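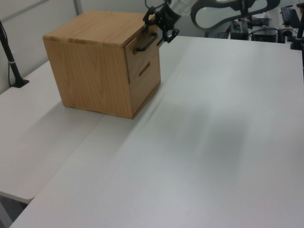
May, evening, shared workshop at Plarnelwood

Drawer work again, and I'm writing this up while the kettle boils because last time I left it until the next day and half of it had gone out of my head. Réka and Murdo, please scribble in the margins as usual. Murdo, in pen this time.

So, the cabinet. The top drawer has the black bar handle, and the bottom one only has the slot cut into the wood for your fingers. I used to think of the slot as the easy one (nothing to bump into!) and I have completely changed my mind. With the bar you come down from above with the fingers open, close, and pull, and if you're a little bit off to one side the bar more or less forgives you. With the slot you need to get a fingertip in at an angle and then hook, and ours are thick enough that there is very little room to spare. I'd like to leave the slot alone until the bar is boring.

Started with the handle approach. I've split it into two moves now: one to a waiting spot a little above the handle, then a slow straight one down to the grip. Before, it was all one swoop, and Catriona quite rightly said it looked like a gull going after a sandwich. The waiting spot is saved as "handle_hover" in the Condori folder, and please, please don't overwrite it. If you want to play with it, make a copy and put your initials on the end.

Numbers for tonight, so they're in one place:

Speed for the big move: 185 mm/s
Speed for the last bit down: 79 mm/s
Pause at the waiting spot: 1000 ms
Reach from base to handle, by tape measure: 465 mm

The pause is longer than it needs to be. I like it, though. It gives me time to look properly at where the fingers are before anything goes down, and I can hit stop without feeling rushed. Azra thinks I'm being an old hen about it and she may be right, but she wasn't here the night we split the first drawer front, and I was the one with the glue.

First few tries it closed on the bar nicely and then pulled the whole cabinet along the table with the drawer still shut. Very dignified. I spent a good long while blaming the grip before it dawned on me that the pull wasn't level. I had taught the end point by eye, standing up, and it was a touch higher than the start, so the drawer was being lifted against its opening and jamming. Squatted down with my chin practically on the tabletop and taught it again. Much better! It came out smoothly, stopped where I wanted, and went back in with one push from the closed fingers.

The cabinet still creeps, mind you. Every open and close moves it a hair, and after a run of them the grip is landing noticeably nearer one post of the handle. Things we could do:

- rubber feet (Manolis says he has a bag of them at home, left over from the Brerndale speaker project)
- a stop block behind it, which is ugly but quick
- a heavy bag of something in the bottom drawer

My vote is the feet first. I don't want to clamp it down hard, because I'd rather learn about a bad pull from a sliding cabinet than from a cracked one. Murdo will want to clamp it. We can argue over biscuits.

A note on the wood while I remember. The upper drawer was sticking a little by hand as well, nothing to do with the arm, so I took it out and rubbed a candle stub along the runners. Lovely difference. My grandmother did that to every chest in the house each spring, and I felt quite pleased to be passing it on to a robot.

Also, the cables at the back. Réka, I moved your spare one off the Skimbridge box and coiled it on the hook by the door. I haven't unplugged anything, I promise.

Left for whoever is in next:

- feet on the cabinet, then check the hover position again before running anything
- try the pull at the slower speed all the way through and write down if the drawer still stutters near the end of its travel
- put something light in the top drawer and see if it changes the close
- have a think about the slot, on paper only for now. Manolis had an idea about a thin printed hook that slips over one fingertip and I'd love to see a sketch

Kettle's done. Arm is parked and powered down, stop button pressed in, so twist it out before you decide the controller is broken (Azra, I say this with great affection). I've put the candle stub in the tin with the pencils.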